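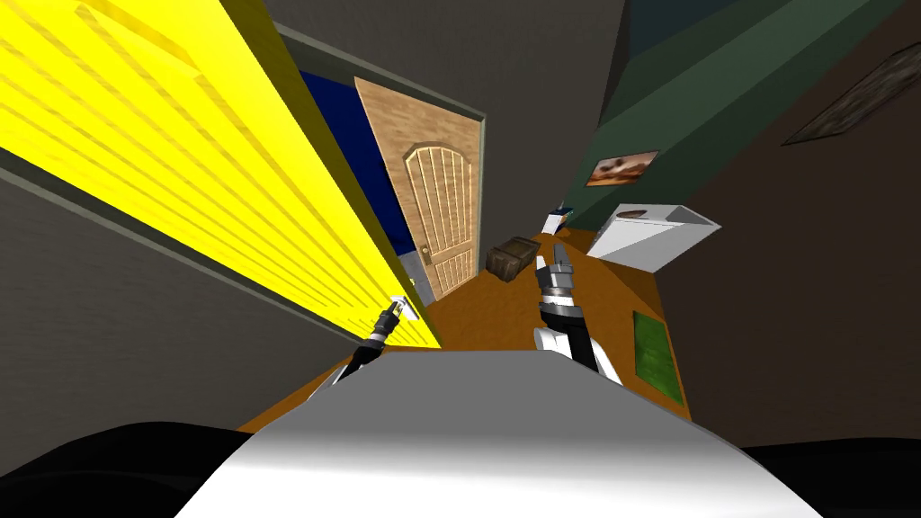
Slide 4. Two grippers, one handle

Say first: we are in simulation now. Everything on this slide is rendered, and the view is from the robot itself, so the room looks tilted. Give people a moment to find the white handle on the edge of the yellow panel. The left gripper is at it.

The question from Kamol Ratanaporn was simple. We had 2 gripper models in the simulator, the Jarik and the Grumico, and he wanted to know which one we should use for handles of this size. I answered too quickly in May, and I had to correct my answer later. Please tell this part, it is useful for the students.

Slide 5. How we compared

Same controller for both models, same start pose, same order of tasks. Only the gripper file was changed. In total we made 1,581 runs. I removed no run by hand. Runs which stopped for a software error are counted as failed, and I know that some people do not agree with this.

Explain slowly what we call a "good approach": the fingers arrive at the handle with an angle error under 12 degrees. It says nothing yet about pulling. Last time there were questions on this, so repeat it.

Slide 6. What we found

The Jarik is easier to place, because its fingers are short and the controller has fewer bad poses near the wall. The Grumico reaches more handles, but it also touches the panel more often before it closes. With small handles this matters a lot.

Do not say that one is "better". Giuliana Benavides will be in the room and she has used the Grumico on real doors much longer than me. If there is time, ask her for her opinion about the contact settings.

Slide 7. Weak points

Friction in the simulator is one fixed value. The camera has no noise. Both arms are in the model, but in this comparison only the left one does the task.

If someone asks about the Welcombe controller: we tried it for 2 days and could not make it stable. I have the log files on my laptop.

Next slide is the cost table. Drink water before it.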